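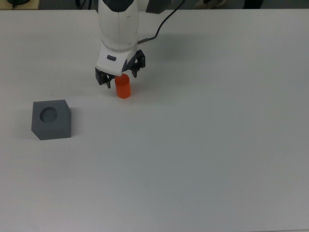 Usuga Applied Automation — Evaluation Desk

Clémence Chevalier has put an orange cylinder into a gray block more times than she would like her parents to know. She tests automation kits for a living, and the one on her bench this season is Treletti, a subscription package from Varar that promises to teach a robot arm small assembly jobs without anyone writing code.

"The brochure has a turbine on the cover," she says. "The starter kit has a peg and a hole."

She doesn't mind the peg. A round part going into a round recess of similar width is a decent way to find out whether a gripper knows where it is, and she has seen grander demonstrations come to grief on less. What she minds is the setup guide, which runs to 210 pages and spends 8 of them on the logo.

Treletti works by demonstration. You guide the arm through the job, the software builds its own version, and you run that until you trust it or lose patience. Chevalier got her first usable routine after 3 days. Varar's sales material says an afternoon.

"Possibly a long one," she says. "In June, very far north."

Her colleague Thierry Lemaire, who handled the installation, is kinder. He likes the two-fingered gripper settings, which can be changed without restarting the whole program, and he likes that the software tells you when it is unsure. The previous kit he worked with, Prurka, was never unsure of anything. "It would close on thin air and report success," he says. "I've had managers like that."

Would they buy it? Lemaire would, for a shop that changes parts often and has somebody stubborn on staff. Chevalier wants the support line fixed first. She has called it six times and can now hum the hold music, and does, mostly at Lemaire.

She also wants a second block with a square hole. Varar sells one separately, and her purchase request is still waiting for a signature.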